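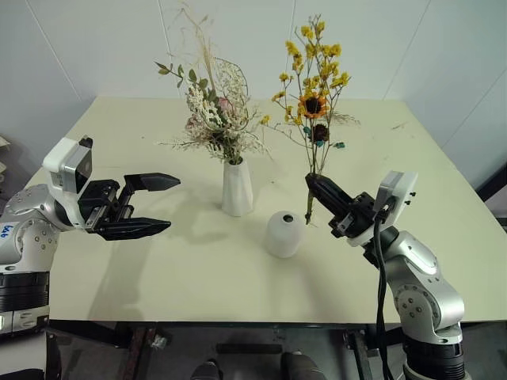 I've been testing grippers for most of the summer, and my opinion of nearly every one of them changed the day I went to the craft store. Up to then I'd been using the usual things: foam blocks, tennis balls, a plastic mug. They all passed! Everything passes with a foam block. So I set up the two arms at a pale table, put out a squat little white vase, and asked the pair to do some flower arranging. The right arm has the yellow bunch pinched by the green stems, the left one is waiting with its fingers open, and I'm standing by wondering how much a person is allowed to care about a gripper.

The arms came from Sallitz, a small outfit that lends them out to people like me who write about this stuff and then have to give them back. I had them for 8 weeks, starting in July, along with 3 sets of fingers and a controller called Clustow that I came to love and swear at in equal amounts.

The flowers were Tudur Owen's idea. He runs the test bench at Skendcombe, where they try out grippers for packing lines, and I'd called him to complain that all my results looked the same. "Stop giving them things that were made in a mold," he said. Stems are awful, he told me. They're thin, they roll, they squash at one point and snap at another, and the heavy end is never where you want it.

He was right, annoyingly. My first set of fingers, the smooth ones, could hold a stem fine as long as the arm didn't turn. Tip the wrist and the whole bunch would swing around like a weather vane. I tried squeezing harder, and I'll let you guess what that did to a dried stalk (I was sweeping up bits for days).

Then I put on the Pan fingers. They have a textured pad on the inside face, a fine crosshatch you can feel with your thumbnail, and I'd expected it to chew things up. It didn't, at least not at the force I settled on. The texture lets you back off the squeeze and still keep the bunch from rolling, and for my money that matters more than anything on the spec sheet.

Picking up off the table is a separate headache. A bundle lying flat gives you almost nothing to get under, so you come down with the fingers wide, one on each side, and close in low on the stems. Too high and you're into the blossoms. The camera down at the fingers is a huge help for this part, even when the picture smears. I could line up on the two gold bands around the stems without needing a single sharp petal. 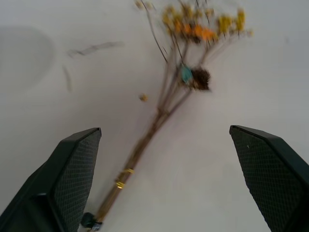
What I'd buy

If you only ever move boxes, get the smooth fingers and spend the difference on lunch. I mean it. They wipe clean and they're cheap to replace.

For anything that grew, I'd go with Pan. The set I used was $400, which made me wince, and I'd still pay it. Clustow I'd recommend with a warning: the force setting goes from 0 to 1000, and the useful part for flowers is a tiny sliver down near the bottom. Write your number on a piece of tape and stick it to the case. I lost mine twice.

Sallitz wants everything back by 6th September. I've asked if I can hang on to the fingers a little longer — there's a bag of dried grasses in my kitchen I haven't opened yet.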